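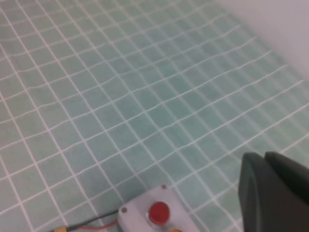
Harkmont grid tablecloth, sage with white lines – review

I bought this in September to cover a work table that had seen better days. The Harkmont comes in one pattern, a plain square grid, and in a few colors. I took the pale green. On the store page it looks close to mint. At home it is grayer than that near the window side and a bit more teal under the ceiling light.

It replaces a De Smet cloth that I used for years. The De Smet was heavier and hung better at the corners. The Harkmont is thinner, and it shows. It came folded in a small packet, and the fold lines are stubborn. I ironed it on medium from the back and the creases got softer but did not go away.

A grid is also an unforgiving print. On a plain cloth you would hardly notice a ripple, but these white lines bend with every one of them. If you want them straight, plan on pulling the cloth tight and using clips.
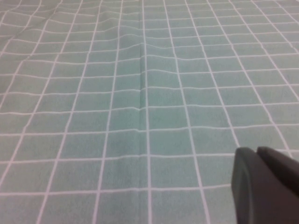

Darkine writes that a damp towel between the iron and the cloth took the folds out of theirs, and that it should be done before the first wash – the lines on theirs went slightly crooked after a hot cycle. I wash mine at low heat and have not had that problem.

Stains have been fine so far. Coffee came out with dish soap. Pencil marks took 2 tries.

It cost $34, around half of what I paid for the De Smet. For a work table I would buy it again. For a dining table I would get something with more weight.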